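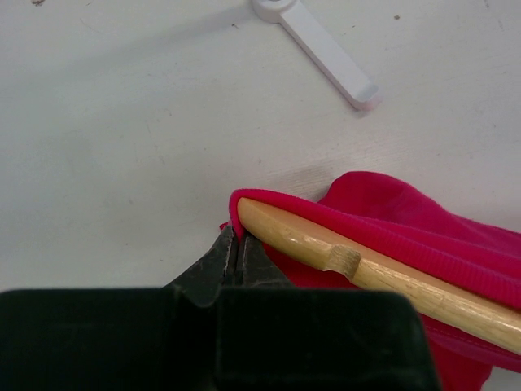

Flotville, 25/11/2021. The Mocanu Mending Room will open its winter season with an evening devoted entirely to cuffs, hems and the other parts of a sweater that give up first. The program is called Saving the Ribbing, a title that beat several worse ones. Anyone who has owned a knit for longer than one winter knows the trouble: the body stays respectable while the ribbed band curls, sags and starts to roll over on itself. Slip a smooth wooden rod under the curl, as with the pink knit and its pale dowel, and the ridges of the band are suddenly easy to see and to work on. It is a cheap trick, and the Mending Room has built a season on it.

"People bring us a sweater in a shopping bag and talk about it in a low voice, as if it were at the vet," said Irja Eskola, who founded the Mending Room in the back half of a former shoe store. "Usually it's the hem. The hem has been stretched over a chair, a dog or a husband. We put a stick in it and have a look."

The stick method came out of the October open house, when 39 visitors turned up with garments in varying states of regret. The tables had been set out for darning. Very little darning took place. Most of the evening went to bands that would not lie flat, and a bundle of dowels bought for hanging curtains was pressed into service and has not been returned to the curtains.

Saving the Ribbing runs for six sessions. The first covers plain hems, with the rod used to hold the fold open while loose stitches are picked up along the ridge. Cuffs follow, then necklines, which are harder and have been given two evenings. The last session is set aside for pieces that went through a hot wash. Participants are asked to manage their hopes.

Each session has room for 22 people. The fee is 60 dollars for the full season and covers thread, needles, tea and the use of a dowel. Dowels stay in the building. Those who would like one of their own can buy it at Borach Hardware, two doors down, where they are kept beside the paint stirrers and are often mistaken for them.

Viorica Ciobanu will teach the hem and cuff sessions. She learned to knit at seven and to unpick at eight, and regards the second skill as the more useful. "A rib wants to pull in. That's its whole job," Ciobanu said. "If it has stopped pulling, somebody hung it up wet. I don't ask who."

Krishnamoorthy Rao takes over for necklines. His own contribution to the season is a gray cardigan with one good cuff and one very bad one, which he will repair in stages in front of the class and which he has been meaning to repair for some years.

Garments should arrive clean. Bright colors are welcome, black is discouraged after dark, and anything with sequins should be discussed by phone first. Knits left over from last season are in the box by the door and may be claimed until the first session, after which they become practice material.

Registration is open now at the front desk of the Mocanu Mending Room, 415 Tannery Street, Flotville. Questions about the program, including questions that begin "it was my grandmother's," may be put to Raluca Sârbu at the same address.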